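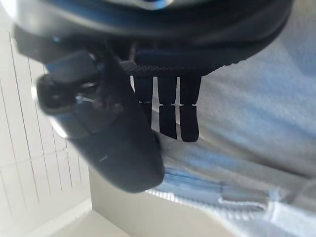
Chapter 7
Soil Water and Drainage

Print | E-mail

7.1 Water held in soil

Soil holds water in the gaps between its grains. Large gaps drain under gravity within a day or two of rain. Small gaps hold water against gravity, and roots draw on this supply between storms. The amount left after free drainage stops is called field capacity.

Texture sets most of this value. The sandy plots at Nedholm reach field capacity sooner than the clay plots at Destholm – and store less water per foot of depth. Section 7.2 covers the measurement of soil moisture by weight. Section 7.3 applies the results to the spacing of drain lines.

Terms: field capacity, wilting point, pore space, water table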